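4. Setting up the hand grippers and the work table

Revised 6/9/25 by Zamfira Stanciu. Replaces the Tostex sheet, which told you to trust the start-up check. Please don't. The check reports that the electronics are awake and very little else.

4.1 Before you switch on

1. Wipe the table top and let it dry.
2. Put the basket at the far side of the table, clear of where the fingers will open.
3. Open both grippers fully and leave nothing between the fingers. 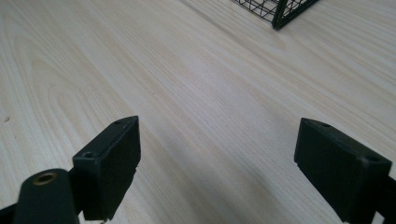

Finger pads are sold as good for 2,000 closings. I have yet to meet a pad that had read the leaflet. Go by wear, and look at the edges before the flat faces. Small chips and scuffs along the rim, like the ones on the left pad, should go in the log with the gripper number. Check the two small holes in the top of each pad as well and clear out any dirt with a dry brush.

CAUTION: Do not file a chipped edge smooth. Costel Enache tried it on two sets at Trakville and both had to be replaced.

4.2 Setting the open position

4. Hold the gripper over the bare table with the fingers fully open.
5. Press ZERO once. Wait for the reading to settle.
6. Close and open the fingers 20 times, then read the open value again.
7. If the second reading differs from the first by more than one step, go back to step 5. If it differs again, stop and report it.

NOTE: The software will offer to "auto-correct" the difference. Decline. It hides the fault and the fault comes back.

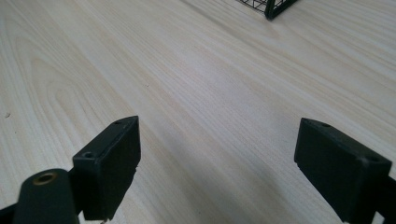

Stasitier's notes claim the tracking copes with any surface. I would like to see that tested by someone who isn't selling it. Until then, keep the same table for the whole session and don't swap tops between runs. Pale wood with a fine grain does for us, and the odd tiny dark speck on it can stay unless it falls where you are placing things. If the tracking drops out, note the time and carry on to the next run.

4.3 Trial pick

8. Set the recording limit to 300 seconds.
9. Take one gripper in each hand. Keep both cables running away from the table and off the basket.
10. Pick up something light and white with the left gripper, carry it over the basket and pause before letting go.

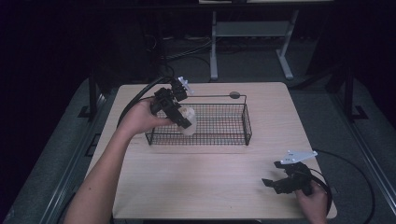 11. Open the fingers fully and draw the gripper straight up.
12. Play back the recording. Look at the fingers as well as the green tick. If error 615 shows, reseat the cable at the gripper end and repeat from step 8.

CAUTION: Never pull a gripper free by its cable.

Faults go to Brândușa Avram, with the recording attached.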